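# 斜面を流れる時間――フルリヴァウ谷の灌漑水路と番水の現在

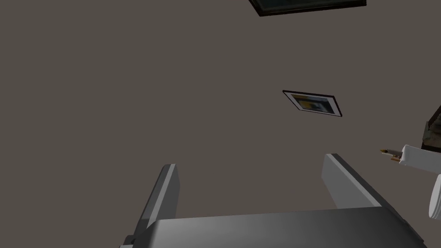

山の斜面に引かれた水路の水は、誰がどのように分けているのでしょうか。

フルリヴァウ谷では、水路を維持する水利組合が毎年春に順番表を定め、各農家は自分に割り当てられた時間だけ牧草地に水を引きます。この順番による配水の仕組みを、本稿では日本の用語にならって「番水」と呼びます。

## 雨の少ない谷

フルリヴァウ谷は、東西に延びる二つの高い尾根に挟まれた内陸の谷です。湿った空気は尾根の外側で雨を落とし、谷の内側には乾いた風が下りてきます。夏の牧草地は放っておけば七月の半ばに黄ばみ、二番草の刈り取りはほとんど望めません。一方、谷の奥には氷河があり、暑い日ほど川の水は増えます。水が足りないのは、水のある場所と草の生える場所が離れているためです。

川は谷底の深い溝を流れ、集落と牧草地はその上の緩い斜面に広がっています。川から直接水を汲み上げることは、動力のない時代には考えられませんでした。そこで人々は、川床がまだ高い位置にある谷の上流まで遡り、そこに取水口を設け、山腹をほとんど等高線に沿うようにして水を運んできました。水路は下流へ向かってごくわずかに下り続けますが、川のほうがはるかに急に下るため、集落の上に着くころには、水は川面を遠く見下ろす高さにあります。

谷の中ほどにあるプラルデン村の水を支えているのが、トルマー水路です。取水口から村の上の分水所まで、全長は7キロメートルあります。受益地は370ヘクタールで、その大半が牧草地、残りがライ麦畑と果樹園です。集落の側から見上げると、乾いた松林の中に一本だけ、葉の色の濃い帯が横に走っています。水路からしみ出した水が白樺や柳を育てているもので、初めて谷を訪れた人も、その帯をたどれば水路の位置を知ることができます。

## 勾配という技術

水路の設計で最も難しいのは勾配です。急にすれば水は底を削り、土手を崩します。緩くしすぎると、氷河の水に含まれる細かい砂が沈み、数週間で底が上がってしまいます。トルマー水路を造った人々は測量の図面を残していません。どのように勾配を決めたのかについては、谷にいくつかの言い伝えがあります。水を張った木の樋を置いて傾きを見たというもの、上流から少しずつ水を流し、水自身に道を選ばせながら掘り進めたというもの。後者は、現在でも小さな付け替え工事の際に使われる方法です。

水利組合の技術担当を務めるレオポルト・グラープナー氏は、土木事務所での勤務を経て谷に移り住みました。氏は次のように述べています。

「測量機器で全線を測ったとき、数値は一様ではありませんでした。緩いところと急なところが交互に現れます。最初は施工の粗さだと考えましたが、一年を通じて見ると、砂のたまる場所がいつも人の近づきやすい場所になっていることに気がつきました。崖の区間では少し急に、林の中の平らな区間では少し緩くしてある。掃除のしやすさまで考えた勾配だと、私は理解しています」

水路の大部分は土を掘り、谷側に芝土と石を積んだ素掘りの溝です。底には粘土を踏み固めた層がありますが、完全に水を止めることはできません。取り入れた水の一部は途中で地中に失われます。その水が下の斜面で湧き出し、家畜の水飲み場を満たし、林の下草を保っています。失われた水と呼ぶべきかどうかは、立場によって意見の分かれるところです。

岩壁を横切る区間では、事情がまったく異なります。ここでは岩に穴を穿ち、腕木を差し込み、その上にカラマツの樋を載せて水を通してきました。樋の脇には足場となる板が一枚渡されているだけで、点検に向かう者は片手で岩の手掛かりをつかみながら進んだといいます。現在、最も危険な岩壁には隧道が掘られ、水はその中を流れていますが、腕木の穴は岩肌に残っており、古い樋の一部も組合の手で保存されています。

## 順番表を読む

水が分水所に届いた後の仕事は、土木から暦と時計の領域に移ります。プラルデンで水利権を持つのは80戸です。権利は量によらず時間で定められ、ある家は一巡ごとに半日、別の家は数時間、最も小さい権利はわずか一時間の水を持ちます。一巡に要する日数が過ぎれば、また最初の家に順番が戻ります。

この仕組みでは、夜の水を誰が受けるかという問題が避けられません。夜中に牧草地に出て、灯りを頼りに土の堰を切り替えるのは骨の折れる作業です。一巡の日数をそのまま繰り返すと、同じ家がいつも夜の番になりかねません。そのため順番表では、一巡が終わるごとに開始の時刻を半日ずらし、昼に受けた家は次に夜に受けるよう定めています。単純な規定ですが、組合の規約のなかで最も古い条文の一つとされています。

権利は土地に付属し、相続や売買によって分割されます。三人の子が一つの権利を分ければ、それぞれの時間は短くなります。結婚によって二つの権利が一つの家に集まることもあります。こうした移動を記録してきたのが、組合の水利台帳です。古い時代には、各家の印を刻んだ木の棒が証書の役割を果たしました。棒には家印と並んで、時間を表す刻み目があります。権利を売る者は棒を削り、買う者の棒に新しい刻みを加えました。

水利台帳と木の棒は、現在、村役場に隣接する文書室に収められています。整理に当たっているのは、谷の地域資料を扱うクヴォロラ資料館の学芸員、ミルヤム・アマン氏です。目録に登載された文書は415点に上り、規約、順番表、訴訟の記録、工事の支払帳などが含まれます。

「順番表そのものよりも、余白の書き込みから多くを学びます」とアマン氏は言います。「葬儀のため番を交換した、牛が堰を踏み抜いたので翌日に半時間を補った、といった記述です。規約には交換の手続きが一行しか書かれていません。実際には、貸した時間と借りた時間が何年も持ち越され、子の代になって返されている例もあります。表は硬く、運用は柔らかい。両方を見て初めて、制度の姿が分かります」

資料館では、読みにくい書体で記された順番表の翻刻を進めています。表には家の名のほか、土地の小字が詳しく書き込まれており、今日の地図から消えた地名も少なくありません。「司祭の膝」「狭い日曜」「借り麦」など、由来の知れないものもあります。高齢の住民に聞き取りをすると、場所は知っているが名の意味は知らない、という答えが多く返ってくるとのことです。

## 争いの記録

水の分配は、いつも穏やかに行われてきたわけではありません。文書のなかで最も厚い束は、隣村との取水をめぐる訴えに関するものです。プラルデンの取水口のさらに上流に、隣村が新しい堰を築いたことが発端でした。訴えの文面によれば、干ばつの年、プラルデンの水路は刈り取り前に底を見せ、村人が夜間に堰の板を外しに行き、待ち構えていた隣村の者と揉み合いになりました。

裁定は、両村の取水口に同じ幅の石の枠を据えるというものでした。枠の内側の寸法を測る鉄の棒が二本作られ、一本ずつ両村に渡されました。毎年、水を入れる前に、互いの棒を相手の枠に当てて確かめることも定められています。この検分は今も春に行われます。取水量は計器によって管理されるようになり、鉄の棒を当てる実務上の必要は薄れましたが、検分の後には両村の代表が同じ食卓につく習わしがあり、その席で工事の日程や牧草の出来についての話がまとまることも多いといいます。

村の内部でも、番をめぐる苦情は絶えませんでした。水盗みに対する罰則は細かく、昼の盗みと夜の盗みでは罰金の額が違います。夜のほうが重いのは、見つかりにくいことに加え、自分の番で疲れて眠っている者から奪う行為とみなされたためと考えられます。もっとも、罰金の記録を追うと、同じ家の名が被害者としても加害者としても現れます。アマン氏は、罰金の多くが実際には労役で納められていたことを指摘しています。土手の補修に一日出れば、帳簿上の罰金は消えました。

## 共同作業の春

水路に水が入るのは、牧草地の雪が消え、夜の冷え込みが緩む時期です。その前に、冬の間に落ちた石や枝を取り除き、崩れた土手を直す共同作業があります。水利権を持つ家はそれぞれ人を出す義務を負い、出す日数は権利の時間に応じて決まります。

作業は上流から始めます。班ごとに受け持ちの区間があり、鍬とつるはし、芝土を切る長い刃の鋤を持って山に入ります。芝土は水路の上側の斜面から四角く切り出し、根の付いた面を内側にして土手に積みます。積んだ後は足で踏み、木槌で叩いて隙間をなくします。根が伸びて隣の芝土と結びつくまでには一夏を要するため、新しい補修箇所には少しずつ水を当てて慣らす必要があります。

作業の指揮を執るのは、組合員の選挙で選ばれる水守です。現在の水守、ザライナ・ルフティ氏は、水路の近くの農家に生まれ、乳牛を飼いながらこの職に就いています。水のある季節、氏は毎朝、分水所から取水口までを歩いて点検します。

「歩くときは音を聞いています。水の音が急に軽くなるところは、どこかで漏れている。逆に重く詰まった音がすれば、先に枝が引っかかっています。林の区間では、目で見るより音のほうが早く分かります」

かつては、音を使った装置も用いられていました。水路の途中に小さな水車を置き、車が回るたびに木の槌が板を打つ仕掛けです。槌の音が谷に響いている間は水が流れており、音が止まれば上流で異常が起きたことになります。夜も窓を開けて寝て、音が止まると飛び起きたという話を、村の年配者の多くが親から聞いています。現在の点検では水位計の信号が水守の電話に届きますが、隧道の出口には復元された水車と槌が一組据えられ、水のある間は打ち続けています。

ルフティ氏によれば、水位計と槌とでは知らせ方に違いがあります。水位計は、設定した値を下回ったときに一人に知らせるものです。槌は、調子の変化を含めて、聞こえる範囲にいる全員に知らせます。「どちらか一つを選べと言われれば水位計を取ります」と氏は付け加えました。「冬の会合でそう答えたら、年上の方に少し叱られました」

## 水を広げる手

分水所を出た水は、幹線から枝線へ、さらに牧草地の中の細い溝へと分かれます。最後に水を草の上に広げるのは人の手です。受け手は溝の途中に鉄の板を差し込み、水を止めて縁からあふれさせます。水は薄い膜になって斜面を下り、草の根元に届きます。一か所が十分に潤えば板を抜き、数歩先に差し直します。

どこで板を差すか、どれだけ待つかは、土地の起伏を知らなければ判断できません。わずかな窪みがあれば水はそこに集まり、盛り上がりの上は乾いたまま残ります。受け手は鍬の角で小さな筋を切り、水を乾いたほうへ導きます。隣の区画に水が走りすぎれば苦情になり、届かなければ自分の草が足りません。

ラヘル・ホーフシュテッター氏は、夫の実家の牧草地を引き継いだとき、最初の夏は水の扱いに苦労したと振り返ります。「義父は説明をしない人で、ただ横で見ていなさいと言うだけでした。三度目の番のとき、私が板を差した場所を見て、黙って家に帰りました。それで合格だったようです」

氏は現在、新たに農地を借りた人や、相続で戻ってきた人のために、番の回ってくる日に合わせて牧草地での講習を開いています。講習には座学もありますが、主な時間は溝の脇で過ごします。参加者が最も驚くのは、水の速さよりも遅さだといいます。板を差してから、斜面の下の端の草が濡れるまでには、予想よりはるかに長い時間がかかります。待つ間に次の筋を切り、戻って確かめ、また待つ。その繰り返しの感覚が、割り当てられた時間をどう使うかの基礎になります。

## スプリンクラー導入の議論

谷のすべてが地表の灌漑を続けているわけではありません。分水所の下に調圧槽を設け、地下の管を通じて散水器に水を送る方式が、西側の区画で採用されています。傾斜によって自然に圧力が生まれるため、動力は要りません。少ない人手で広い面積に水をまくことができ、夜中に起きる必要もなくなります。兼業の農家にとって、この利点は大きなものです。

他方、地表の灌漑によって保たれてきた草地には、湿った筋と乾いた筋が細かく入り交じり、それぞれに異なる植物が育ちます。溝の縁にだけ咲く花があり、その花に来る蝶があります。散水器は水を均等に落とすため、こうした違いは年とともに薄れるおそれがあります。谷で植生の調査を続けている生態学者、エルハン・ヤズジュ氏は、二つの方式を対立するものとして扱うことに慎重です。

「散水に変えた区画が、直ちに貧しい草地になるわけではありません。影響が大きいのは、水の与え方の変化に、施肥の増加と刈り取り回数の増加が重なったときです。労力が減れば、その分だけ集約的に使いたくなるのは自然なことです。水の方式だけを取り出して良し悪しを論じると、肝心な点を見落とします」

氏の調査は、同じ農家が両方の方式で管理する隣り合った区画を比べるもので、草の種類、土の湿り具合、刈り取りの時期を記録しています。氏はまた、古い溝が使われなくなった後の変化にも注目しています。溝が埋まると、まず縁の湿った植生が消え、次いで溝に沿って立っていた古木が弱ります。古木の洞に巣をかけていた鳥が姿を消すのは、その後です。変化は順を追ってゆっくり現れるため、住民が気づくころには原因が忘れられていることがあります。

組合では数年にわたる協議の末、区画ごとの選択を認める方針をまとめました。急斜面で人の手が入りにくいところは散水、集落に近く溝の残っているところは地表灌漑を続けるという大枠のもと、各農家が申請を行います。地表灌漑を続ける農家には、州の景観保全の制度による支払いが充てられます。2020年10月13日に開かれた組合の総会では、この方針が翌年の順番表に反映されることが確認されました。

総会の議論で時間が割かれたのは、支払いの額よりも順番表の組み方でした。散水の区画は昼夜を問わず水を受けられます。それなら夜の水を散水の区画に多く回し、昼の水を地表灌漑の区画に充てるのが合理的だという提案が出されました。これに対しては、半日ずつずらす古い条文の公平さを損なうとの意見がありました。夜の水は蒸発が少なく、同じ一時間でも値打ちが違うという指摘もありました。結論として、二つの方式の間で昼と夜の番を交換することを双方の合意があれば認め、順番表の原則は変更しないことになりました。余白に書き込まれてきた慣行が、一つの条文に加えられた形です。

## 氷河の後退と水の将来

より長い視野で谷の関係者が案じているのは、水源の変化です。氷河の末端は後退を続けており、取水口の上流では、かつて氷に覆われていた谷底が石の原となって現れています。当面は融け水が多く、川の流れが衰えたという実感はありません。ただし融ける時期は早まる傾向にあり、最も水を必要とする盛夏の後半に流量が落ちることが予想されています。

融け水の増加は、砂の増加も伴います。露出したばかりの斜面は崩れやすく、激しい雨の後には濁った水が取水口に押し寄せます。グラープナー氏は、沈砂池の拡張を含む改修計画を立てています。取水口の手前で流れを緩め、砂を沈めてから水路に入れるものです。沈んだ砂は底の門を開けて川に戻します。門の開閉は手動のままとする案が有力で、取水口まで電線を引く費用と、その維持の手間が考慮されています。

小さな溜池を谷の上部に設け、春の水を夏まで蓄える案も検討されてきました。候補地の一つは夏の放牧地にかかっており、放牧の組合との調整が必要です。もう一つの候補地には湿原があり、ヤズジュ氏は調査の継続を求めています。いずれの案についても、現時点で決定されたことはありません。

一方で、水の使い方そのものを見直す動きもあります。ホーフシュテッター氏の講習では、刈り取り直後に水を入れる従来のやり方と、根の回復を数日待ってから入れるやり方とを、同じ牧草地で試しています。乾いた年が続いた場合、順番表の一巡を長くし、一回の水を多くするほうがよいのか、一巡を短くして少しずつ与えるほうがよいのか。文書室の順番表には、過去の乾いた年に一巡の長さを変えた例が残っています。アマン氏はこれらの年を抜き出した一覧を作成し、組合に提供しました。

## 水路を歩く人々

トルマー水路には、点検のための小道が全線に沿って付いています。勾配が緩く、夏でも水辺の涼しさがあるため、近年は散策に訪れる人が増えました。村では、土手の縁を踏まないこと、溝に石や枝を入れないこと、犬を水路に入れないことを入口の掲示で求めています。散策者が石を並べて小さな堰を作り、そこから水が土手を越えて下の道を崩した例があったためです。

水守の仕事には、歩く人への声掛けも含まれるようになりました。ルフティ氏は、注意よりも先に水の行き先を話すことにしていると言います。「この水は午後、あの屋根の下の牧草地に着きます、と指さして伝えます。そうすると、皆さん足もとを見てくださいます」

学校との取り組みも続いています。プラルデンの小学校では、高学年の児童が春の共同作業に一日加わり、芝土を切り、積み、踏む工程を受け持ちます。児童の積んだ区間は短いものですが、水が入った日には全員でその場に行き、漏れの有無を確かめます。漏れていれば、その日のうちに直します。担当した児童のなかには、卒業の後も自分の区間を見に来る者がいるそうです。

## 水を止める日

水路の一年は、秋の終わりに水を止めることで閉じられます。牧草の伸びが止まり、夜の気温が氷点に近づくと、溝に残った水が凍って土手を割る危険が生じます。止水の日は暦では決まっておらず、水守が判断します。多くの年は11月に入る前ですが、果樹園の求めに応じて遅らせることもあります。

取水口の板を落とすと、水路の水は上流から順に引いていきます。分水所で水が細り、やがて途切れるまでには長い時間がかかります。その間に水守と数人の組合員が水路を歩いて下り、底に現れた石の位置、削られた箇所、根の張り出した箇所を帳面に書き留めます。帳面は冬の間に清書され、翌春の共同作業で各班に配られます。

ルフティ氏の帳面には、区間の名と作業の内容のほかに、簡単な印が付いています。二重の丸は春に必ず直す箇所、一重の丸は様子を見る箇所、三角は芝土を切り出してよい斜面を示します。同じ印は、前任の水守の帳面にも、その前の帳面にも使われています。隧道の出口の水車は、止水の日に軸から外され、槌とともに分水所の小屋に運ばれます。軸受けに獣脂を塗り、布で包んで棚に上げるところまでが、その日の作業です。

---

**取材協力** プラルデン水利組合、クヴォロラ資料館

水利台帳および順番表の閲覧は、クヴォロラ資料館への事前の申し込みが必要です。木の棒の実物は保存のため常時の公開を行っておらず、文書室では複製を手に取ることができます。水路沿いの小道は、春の共同作業の期間中、作業区間ごとに通行が制限されます。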